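Setting Up, Brewing With and Descaling a Single-Serve Coffee Maker

Written by Deepak Katiyar
Filed under: Kitchen equipment, Guides
Last updated Oct 4, 2022

This guide covers placement, first use, daily brewing and descaling for a countertop single-serve machine. It was written for the Ledent, the unit in the Mangundap office kitchen, but most of the procedure applies to any pod machine with a removable tank and a drip tray. Where your manual gives a different figure, use the manual.

What you need

The machine and its power cord
Cold drinking water
A ceramic cup or mug
A lint-free cloth
Dish soap
Descaling solution (Brurudine or whatever the manual lists)
A measuring cup marked in milliliters
A container that holds at least one full tank of water

Placement

Set the machine on a flat, level counter. Check that the lid or handle can open fully under any wall cabinet. Opening the lid releases steam, and steam will lift the finish on a painted cabinet within a few months, so pull the machine forward before brewing if it normally lives at the back of the counter.

Leave at least 50 mm clear behind the housing. Plug directly into a wall outlet. Extension cords and power strips should be avoided, as the heater draws a high current during warm-up.

Do not place the machine beside a stove burner or on the lip of a sink.

Rinsing a new machine

1. Remove the water tank. Wash it in warm water with a drop of dish soap and rinse until no foam remains.
2. Fill to the MAX line with cold water and seat the tank. It should drop the last few millimeters and stop. If it rocks, the valve at the base is not engaged.
3. Slide the drip tray in until it is flush with the front.
4. Place a mug on the tray. Do not insert a pod.
5. Run the largest cup size. Discard the water.
6. Repeat until the water has no plastic smell. Two cycles are normally enough.

A new pump may run loudly for several seconds on the first cycle while it clears air from the line. If no water appears within a minute, switch off, reseat the tank and start again.

Choosing a cup

Cup height matters more than cup volume. The shorter the drop from the spout to the bottom of the cup, the less the coffee splashes and the less heat it loses on the way down. On most machines the tray can be removed to fit a travel mug, and some have a second tray position for short cups.

Volume should exceed the selected brew size by a reasonable margin. For the 265 ml setting, use a mug that holds at least 300 ml. Do not judge this by eye. Fill the mug once from a measuring cup and note the result.

Look inside the cup before each use. Cups kept near a grinder or an open bag of coffee collect fine particles, and these are easy to see against a white glaze. Rinse them out. If specks keep showing up in cups that were clean at the start, the source is usually the pod holder or the needle, covered below.

Positioning the cup

The spout on the Ledent sits close to the housing, so the cup has to sit close to it as well. A cup placed too far forward catches the stream on its rim, and the runoff goes into the tray or onto the counter. Set the cup flat on the grate with its base supported on several slats. A narrow espresso cup can tip if one edge of the foot drops between two of them.
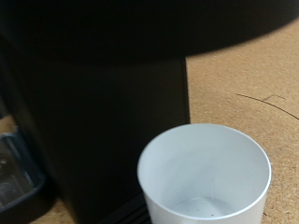
Turn the handle of the mug to the side you will pick it up from. Reaching across the spout while it is still dripping is the most common cause of minor burns with these machines.

Brewing

1. Check the water level. Top up with cold water only. Warm tap water carries more dissolved metal from the pipes and gives no useful saving in time.
2. Switch on and wait for the light to turn steady.
3. Open the lid and insert the pod. Press it down evenly by the rim and leave the foil intact.
4. Close the lid until it clicks.
5. Select the cup size. Smaller sizes give a stronger cup from the same pod. The largest size tends to taste thin with light roasts.
6. Wait for the pump to stop, then wait another 5 seconds for the last drips.
7. Remove the cup.
8. Open the lid and take out the pod. Used pods stay hot, so hold them by the rim.

If several cups are to be made in a row, empty the tray partway through.

Daily care

Empty the drip tray at the end of the day. Lift off the grate and wash both pieces by hand. Coffee dries to a sticky film in the grooves between the slats, and a soft toothbrush will remove it. Dark plastic hides this film well, so check by touch.

Wipe the front of the housing with a damp cloth. A matte finish shows streaks if it is left to air dry. Do not use scouring powder or the rough side of a sponge.

Empty the tank if the machine will stand unused for more than two days.

Cleaning the needle

Grounds in the cup, a slow stream or a stream that pulls to one side all point to a partly blocked needle.

1. Switch off and unplug. Let the machine cool.
2. Open the lid and remove the pod holder.
3. Rinse the holder under running water from both sides.
4. Insert a straightened paper clip into the needle opening and turn it gently. The needle is sharp. Keep fingers clear of the tip.
5. Refit the holder and run two cycles of plain water into a mug.

Descaling

Descale every 16 weeks with soft water and more often with hard water. Our unit is on hard water and is done in June regardless of what the indicator says, with further treatments when the light comes on.

1. Empty the tank and remove any pod.
2. Mix the descaling solution with water in the proportion printed on the bottle. Pour it into the tank.
3. Put a large mug under the spout. Run the largest size repeatedly, emptying the mug each time, until half the solution is gone.
4. Switch off and let the machine stand for roughly 20 minutes.
5. Run the remainder through.
6. Wash the tank, fill it with fresh water and run the full tank through.

Vinegar is sometimes suggested as a substitute. It works slowly and the smell stays in the seals. Check your warranty terms before using it.

Common faults

Short cup: scale in the line, or a tank that is not fully seated. Reseat first, then descale.
Water under the machine: drip tray full, or tray not pushed all the way in.
Lukewarm coffee: preheat the mug with one plain water cycle.
Lid will not close: pod seated at an angle, or a used pod still in the holder.

Related guides: Lutetti burr grinder, cleaning and adjustment. Water filters for small kitchens.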